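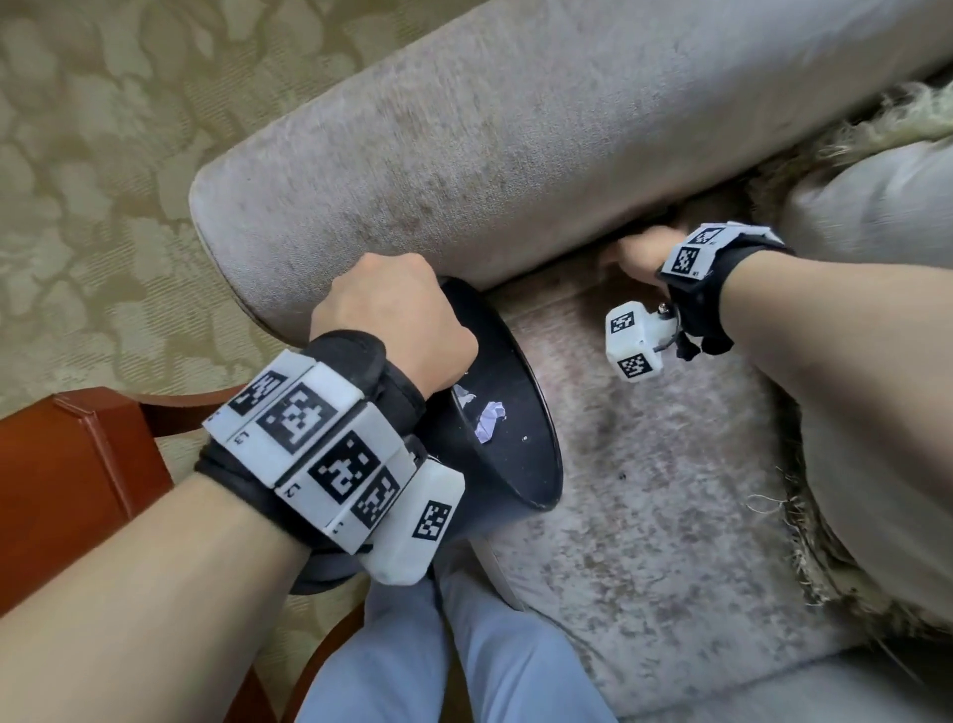 Uma mão segura o recipiente preto, a outra procura na fresta entre o braço e o assento.

Perguntas frequentes sobre limpar poltronas estofadas

Escrevo esta página porque recebo as mesmas perguntas quase toda semana, desde que comecei a contar aqui como cuido dos estofados de casa. Vou juntando as respostas conforme elas aparecem (a ordem é nenhuma, desculpem!).

Por onde você começa?
Pelas frestas, sempre. Antes de aspirador, antes de pano, antes de qualquer produto. Papel amassado adora se enfiar entre a almofada e o braço da poltrona, e se eu passo o aspirador primeiro ele entope o bico e eu perco a paciência.

Precisa levar a lixeira até a poltrona?
Precisar não precisa, mas eu levo! Seguro pela borda, inclino a boca para o lado do assento e vou jogando direto. O Marwan Jaber me escreveu que prefere fazer um montinho no chão e recolher no fim – cada um com seu jeito, eu sempre acabo pisando no montinho.

Como tiro um papel que está lá no fundo?
Com os dedos esticados, devagar, apalpando a dobra. Faço uma leve pressão na almofada com a outra mão para a fresta abrir um pouco. Nada de faca, régua ou agulha de tricô, por favor. A Nour Chidiac tentou com um espeto de churrasco e furou a costura.
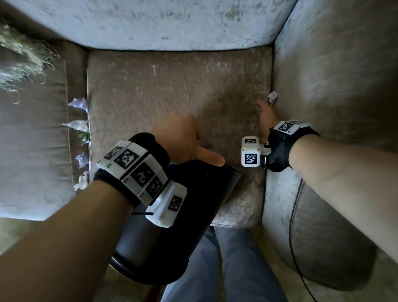 Também vale olhar os dois lados, e não só aquele onde a gente costuma apoiar o braço. Depois vem o canto de trás, que é o pior de todos, porque ali o encosto, o braço e o assento se encontram e a mão mal cabe. Se a almofada do assento for solta, levante. Se for presa, como em muita poltrona, o jeito é ir pelo tato mesmo.

E tecido aveludado, pode escovar?
Pode, com escova macia e sem força. Eu passo num sentido só e depois volto de leve. Aquelas manchas claras e escuras do veludo amassado muitas vezes são só o pelo deitado para lados diferentes, então teste com a mão antes de sair esfregando.

Que escova você usa?
Uma da Sukier, comprada em abril, pequena e de cabo curto. Já tive uma da Plimgate que soltava cerda, não recomendo.

Papel com tinta mancha o estofado?
Seco, comigo nunca manchou. Úmido eu não arriscaria, tiro na hora.

Forro a lixeira ou não?
Para papel, eu não forro. Viro tudo no saco maior da cozinha e pronto. Para migalha eu forro, senão gruda no fundo. 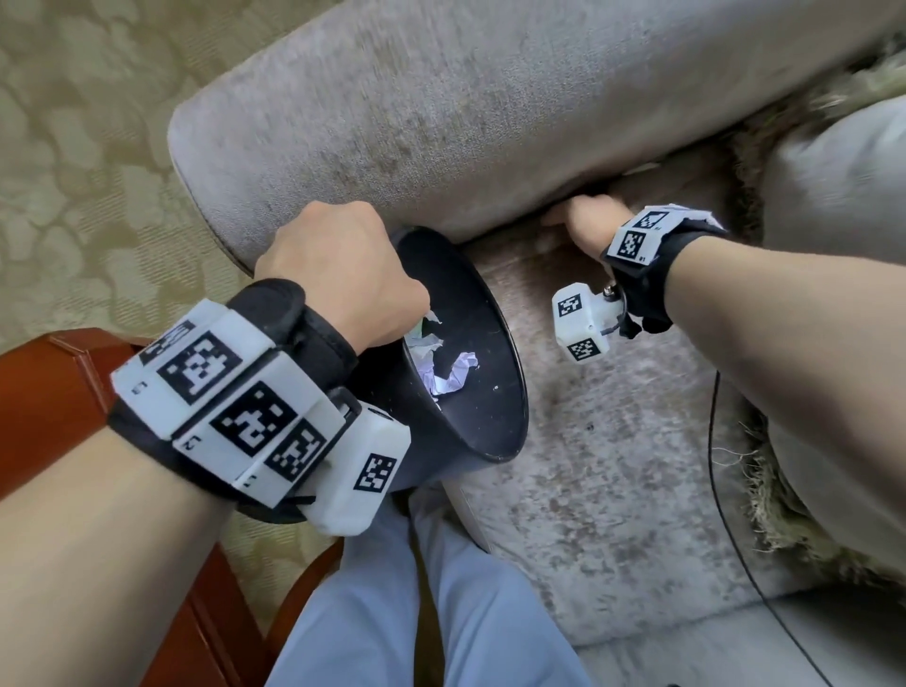
Lixeira inclinada, já com papéis brancos e lilás-claros, e a mão direita ainda na fresta.

Com que frequência você faz isso?
Nas frestas, uma vez por semana. A escovação completa fica para quando tenho visita marcada (ou vergonha acumulada). O Zaid Srour perguntou se uma vez por mês basta: se ninguém come nem rabisca papel na poltrona, acho que sim.

Posso mandar minha pergunta?
Claro, deixe nos comentários! Respondo assim que consigo.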